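The Fimness Bench Arm - what it is, what it does, and what it's been like working next to one

By Roksolana Derkach, Laltlow

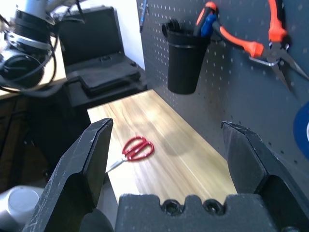
So you're thinking about putting an arm on your repair bench, and you'd like to hear from somebody who has to stand next to it all day. Hi! I'm Roksolana, and I run the tool return bench at Laltlow. We rent out hand tool kits to contractors, theater crews, a couple of schools, pretty much anyone who needs a full case of stuff for a week and doesn't want to own it. Every kit comes back to our bench, gets checked, gets wiped down and goes out again. We've been running the Fimness arms since July, and when we started selling them through our equipment shop I asked if I could write the page myself. I figured I'd at least spell out the things I had to phone people about.

What you get

The standard package is two arms, one gripper for each, the wrist camera that sits behind the gripper, a control box, the cable set and the teaching pendant. You also get the bench layout kit, a printed template that helps you mark out where tools are supposed to live. I ignored the template for a week. Then Alfredo Umali taped it down one morning before I got in and I have to give him credit, setup went a lot faster after that.

You can buy a single arm. We sell it and it works fine for straight pick and place. For kits I'd go with the pair, because one arm can hold a case steady while the other one loads it, and cases do love to slide around.

The jaws are plain black blocks. They bolt on, you can swap them, and they get scratched up. Ours look like they've been dragged down a driveway and they grip just the same as they did new. I mention it because a customer called me pretty upset about marks on his after a few days, and I had to tell him that's just what happens when metal tools are the thing you're picking up all day.

What we use it for

Every kit has a list. Scissors, pliers, drivers, a tape and so on, depending on which kit it is. A tool comes off the board or off the bench and goes into its spot in the case. Before the arms, that was me and Angelica Marquez, with a clipboard, for hours. It's not hard work exactly. It's the same reach, over and over, and by the end of a shift my right shoulder felt like it belonged to a much older lady.

Now the arms do most of the loading and we do the inspecting. That was the real change for us. I look at edges, I work the joints on the pliers, I check for cracked handles, and if a tool is good I set it down on the bench and move on to the next one. The arm takes it from there.

Our longest day so far was 351 tools packed, and I went home and cooked an actual dinner!

Things it's good at

Anything with a shape it can get hold of from the side. Screwdrivers standing in a cup are easy once you've taught it where the cup is, as long as you don't jam the cup full. Pliers hung on a pegboard are good too - they stay put and they hang the same way each time. Tape measures, no trouble.

It's also good at not getting bored. I'd start skipping lines on the checklist somewhere after lunch, and I know I did because the callbacks from customers told me so. The arm will stop and flag a missing item at four in the afternoon the same way it did at eight.

Things it's not so good at

Scissors, a little bit. They lie flat on the bench and there isn't much height for the jaws to close on, so you want to teach that pick slowly and go for the handles. Mohcine Zaki did ours and it took him most of an afternoon. He has the patience for it. I do not. Once it was taught properly it's been fine, but I'd plan on that afternoon.

Thin stuff generally. Feeler gauges, loose blades, single hex keys. We pack those by hand and I don't see that changing soon.

Shiny stuff under a strong light. If your bench sits by a window, put up a blind or move the bench. We moved the bench.

And it doesn't care how a handle feels. I can pick up a driver and tell it's been sat on or left in a truck all summer. The arm will happily pack it. Please don't buy one of these thinking it'll do your inspection for you!

Getting your bench ready

You don't need a fancy bench. You want a top that doesn't wobble and a pegboard that's screwed to something solid, and you want each tool to have one home. That last part was the biggest job for us. We had tools hanging wherever there was a free hook, and everybody had their own idea of where the side cutters belonged (mine was correct). Spend a day on it before the arm arrives. Label the hooks if you have people on different shifts.

Leave more room behind and beside the arm than you think. The cables need to hang loose and swing a bit as it moves. If they pull tight at full reach you'll get position errors that make no sense at all, and you'll blame the software, and then you'll call me and I'll ask about your cables.

Keep the case in the same spot with the lid all the way open. We put two small stops on the surface so the case drops into place. A half-open lid is the most common reason our arm pauses.

The people part

I want to put in a good bit about this, as it was the thing I worried about most and the sales sheet I got didn't mention it at all.

When the arms were announced, I'll admit I assumed it was going to be me or Angelica. There are four of us on returns and it was pretty quiet at break that week. Kristine Dela Peña, who manages the floor, sat down with us and went through it on paper - who would do what, what hours, what would happen to the Saturday shift. She told us there'd be no cuts on the bench and that she'd put it in writing, and then she did put it in writing. If you're a manager reading this, do that. Do it before the crates show up.

What did change was the work. Angelica moved over to repairs, which she'd wanted for ages, and she's now fixing tools we used to toss in the scrap bin. Mohcine teaches the arms and looks after them. He used to drive the van, and he got a raise with the new job. Alfredo does receiving and helps me inspect. I still run the bench, I just run it with two extra coworkers who never bring in donuts.

Some of it I miss. Packing with another person is a nice way to spend a morning, you talk about your kids and what you watched last night. I'm by myself at the bench for longer stretches now, and I told Kristine that, and we shifted the schedule so Alfredo and I overlap more. It helped. I'd keep an ear out for that in your own shop, it's not the kind of complaint people write on a form.

The noise is fine, by the way. It hums. You stop hearing it by the second week.

Training

Basic training is one day at your place. You learn to start it, stop it, clear a pause, and teach a simple pick. Everybody on the bench should do the day, including the person who says they don't need to. Teaching new kits is a second course and one or two people is enough for that.

We've got 22 kit programs saved now. The first one was painful, the second was less painful, and by the fifth or so Mohcine was doing them between other jobs.

Safety, in plain words

It stops when it bumps into something, and it runs at a slow speed when you're teaching. You still need to do a proper risk check of your own bench before you switch it on, and remember that the check covers whatever the arm is holding too. A pair of scissors in a gripper is still a pair of scissors. We mark the reach with tape on the floor and we don't lean in while it's running. Long hair tied back, lanyards off, sleeves up. The stop button goes where you can hit it without looking, and we made everyone practice that, giggling and all.

Looking after it

Wipe the jaws at the end of the day. Oil off the pliers builds up on the inside faces and things start slipping. Check the jaw bolts every Monday with the driver that comes in the box, snug and no more. Wipe the camera lens with the soft cloth, please not your shirt. Spare jaws come in pairs and I'd order one pair with the arm so you're not waiting on shipping.

Some 1676 kits have gone out the door since we switched over, and we're still on our second pair of jaws.

Who else is running them

Forow has a pair on their camera rental returns, and Manalastas uses a single arm for sorting plumbing fittings, a job I wouldn't have guessed it would like. Both shops let us send visitors over if you ask nicely and give them a few days' notice. You're welcome at ours as well, mornings are best.

Ordering and questions

Single arm and two-arm packages are both in stock, and jaws, cable sets and the layout kit can be ordered separately. Tell us what's in your kits when you write, an actual list if you have one, and a snapshot of your bench helps a ton. Mohcine answers the teaching questions and I answer pretty much everything else. We usually get back to you the next working day.

Page last updated November 23, 2018. Added the note on blinds and the spare jaws, and fixed the part where I'd said training was two days.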